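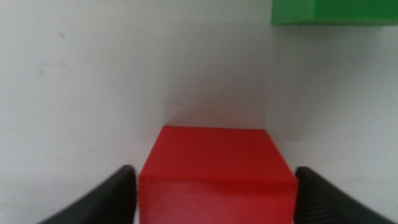
About Us - Fastham Language Rooms
Home Classes Prices About Us Contact

Hi, and welcome to Fastham Language Rooms!

I started this place because I was a terrible language student. Four years of Spanish in high school and I couldn't order a sandwich. Then I spent a summer in Zusitz, renting a room over a bakery, and by the end of August I was arguing with my landlady about the hot water (in her language, and badly, but she got the point). I came home wanting to teach people the way I'd learned on those stairs, by talking first and fixing the grammar later.

So we talk. A lot! Our first class was 3 adults around my kitchen table on a rainy evening. These days we run 26 classes a week out of two floors on Probert Street, above the shoe repair place. The door is the green one and it sticks, so give it a good shove.

What we teach

Spanish, Italian, German and Portuguese, from total beginner up to "I just want to keep it from getting rusty." We also have English conversation for folks who are new in town, and you pay what you can for that one. No group goes over 20 people, and most are a good deal smaller.

We don't give tests. If you need a certificate for work, tell me early on and we'll set you up with extra sessions.

Who comes here

All sorts. Nurses, retired couples planning a big trip, grandparents who want to chat with grandkids overseas, a few teenagers whose parents made them (they usually come around once we get to the swear words, sorry, parents).

Flirkier Fridays

Yes, that's the real name. Flirkier is a word one of our beginner groups made up when they couldn't remember the German for "butterfly," and it stuck. It's now our open evening: snacks, board games, any language you like, and you don't have to be enrolled. Bring a friend, or a dip.

The library

Our lending shelf has grown to 1344 books, and I've read maybe a third of them. Students borrow for free. The comics go fastest, and they're great for picking up slang.

Want to try us out? Your first class is free. Drop me a line through the contact page and tell me which language you're after and which evenings you have open.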